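Rewriting the gripper timing code

7 June 2019

I spent most of this week on the part of Fernus that lines up gripper width with camera images. Fernus is the set of scripts I use to turn kitchen recordings into something a policy can train on. It reads the video, finds the fingertips, works out how far open they are, and writes that next to the pose for each step. The policy side lives in a separate repo called Damgaard and I didn't touch it.

The old version assumed the width log and the video started at the same moment. They don't. The offset changes from one recording to the next, and for a long time I had a single constant in the config file that I had tuned by hand in April. It was fine for slow motions. On quick grasps the fingers would be marked closed while they were still open in the image, and the policy learned to close early. King-fai Shih noticed it first when he was plotting rollouts for the bowl task. The close command came ahead of contact every time, by nearly the same amount.

What I changed

The offset is now estimated per recording. At the start of each one we open and close the gripper a few times with nothing between the fingers. The script measures the fingertip distance in the image, resamples the width log to the same rate, and slides one against the other until they match best. This is plain cross-correlation. I tried a fancier method that also fit clock drift, but our recordings are too short for drift to matter, so I took it out again.

Over the 82 recordings in the current set, the offset came out at around 60 milliseconds for most. Two were far off. In one of those the opening and closing part had been skipped, so there was nothing to match. The script now refuses to process a recording when the correlation peak is too flat, and prints the file name. Before, it would have carried on with a bad number.

Fingertip detection

This took longer than the timing. The detector looks for two dark vertical shapes near the middle of the image. That works well over a light tablecloth and badly over anything dark or shiny. Polished metal is the worst case, because a reflection can have an edge as strong as the real finger.

I did three things about it. The search area is smaller now, since the fingers can only be in a narrow band for a given width. The detector gets the previous position as a starting guess. And if the left and right fingers disagree about the opening by more than 7 pixels, that measurement is dropped and filled in from its neighbors. If 14 in a row are dropped, the whole stretch is marked as unusable and left out of training.

The last rule costs us some data in the bowl task, where the rim passes between the fingers and hides part of one of them. I can live with it for now. King-fai would like a small learned detector in its place, and he is probably right, but I want to see how far the simple one goes before we have another model to look after.

The test table

For checking changes I keep a short list of hard recordings and run everything on those first. The kitchen table ones are the most useful. There is a plaid cloth, a steamer pot and a kettle at the back, both shiny, and white bowls toward the front, one with flowers printed on the inside. The green tray in the steel basin is a good check too, as the color threshold in the old code used to grab its corner.
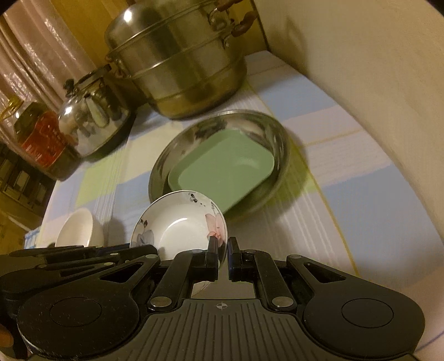
Running it

The new code is on the main branch. You need to delete the cache folder once, or it will keep using the old offsets. After that the command is the same as before:

fernus align --input recordings --output aligned

Add --report if you want a plot of the correlation for each recording. I would look at those plots at least once. A good one has a single tall peak. If there are two of similar height, the opening and closing was too regular and the script may have locked on to the wrong cycle. Uneven timing by hand fixes that.

Still open

The width reading is off by a little when the fingers are fully closed. I think it is the lens calibration, but I haven't checked.

The Ovik planner still reads the old file format. I wrote a converter and will move it over properly when the next batch from Zelatstead is in.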